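Section 4: Your First Session with the Orkham Hand-Held Gripper

You've charged the battery and paired the grip with the Orkham app, so now comes the fun part! Set aside half an hour. Most people are picking things up cleanly well before that, and the rest is just practice (and a surprising amount of enjoyment).

Before you start

Pick a table you can reach from a standing position. Fabric, wood, glass, whatever you have is fine. Put out a shallow box or tray and a few small things of different shapes: a watch, a bracelet, a ring. Daylight from a window works well, and a ceiling light can stay on.

CAUTION: The fingers close with real force. Keep your free hand out of the gap while the tool is switched on, and don't practice on anything you'd hate to see scratched.

4.1 Start a recording

1. Hold the handle with your whole hand and rest your index finger beside the trigger.
2. Press the power button until the light turns green.
3. Squeeze and release the trigger 4 times, all the way each time. The app uses this to learn the full travel of the fingers.
4. Tap New Session and type a name you'll recognize later.
5. Tap Record.

Note: If the light blinks amber after step 3, one of the squeezes was too short. Just run through them again.

4.2 Line up and pick

6. Open the fingers fully and bring them down over the box, one on each side.
7. Choose one item and turn your wrist until the pads face its narrowest part.
8. Lower, squeeze gently, and lift straight up.
9. Set the item down on the table, open the fingers, and back away before you choose the next one.
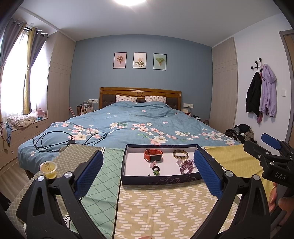
Can I pick up soft or floppy items with the standard pads?

Straps and strings of beads are fine if you pinch them near the middle and lift slowly. For loose cloth, switch to the long pads in the Lirinham accessory pack, which catch a fold much more easily.

4.3 Save your work

10. Tap Stop, then Save. The tool stores up to 500 sessions before you need to move any to a computer.
11. Switch off the power and wipe the pads with a dry cloth.

CAUTION: Never use alcohol on the pads. It hardens the surface and you'll lose that lovely grip.

Go to Section 5 to replay your session on a robot arm.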